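**Fistatix announces the "Fondness" update for Jimolby, coming to PC and consoles in December**

Fistatix, the independent studio behind the exploration game Jimolby, is happy to announce the next large update of the game. The update has the name Fondness and will be free for all owners of Jimolby on PC and consoles. Players can start to download it in December, at 10 a.m. Central European Time.

The biggest addition is Prata, a new region to the south of the harbor. Prata is a flat land of salt fields and canals, and most of it must be crossed by boat. The weather there follows its own cycle, and when the water is low, players can walk to small islands which are not reachable at other times. The region has 12 main quests and a larger number of short tasks, given by the people who live along the canals.

Fondness also changes how friendship works in Jimolby. Until now, a villager liked the player more after every gift, and after some weeks there was nothing left to do. With the update, each villager remembers what was said and which promises were kept. A villager who was forgotten for a long time can become cold, but it is always possible to repair the relation – sometimes with a visit, sometimes with a letter. For this system the team wrote 1282 new lines of dialogue, all of them translated in the nine languages of the game.
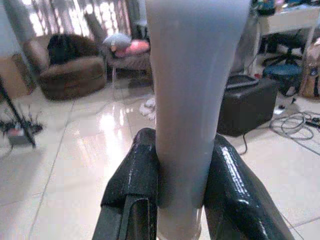 Players who already finished the main story can enter Prata directly from the harbor. New players will need to reach the second chapter first. Old save files will work with the update, and all friendships will keep their present level. We recommend to make a copy of the save file before the download, especially for players who use mods.

The update contains also many smaller changes:

- The storage chest now holds 800 items. The old limit was 700.
- Boats can be painted and given a name.
- Fishing has a new assist mode for players who have difficulty with fast button presses.
- The map can show unfinished tasks in a separate color.
- Loading times between the harbor and the forest are shorter.

Jimolby was first released in 2018 and has received free updates since that time. Fistatix continues to read the reports on the official forum, and several of the changes in this list were requested there by players.

A public test of Fondness will be open on PC before the release. The test includes the first part of Prata and the complete friendship system – progress from the test version can't be moved to the final game. The sign-up form is on the Jimolby website.

**About Fistatix**

Fistatix is an independent game studio which develops and publishes its own titles. Review keys, screenshots and the full list of changes are available for the press on request through the contact page of the studio.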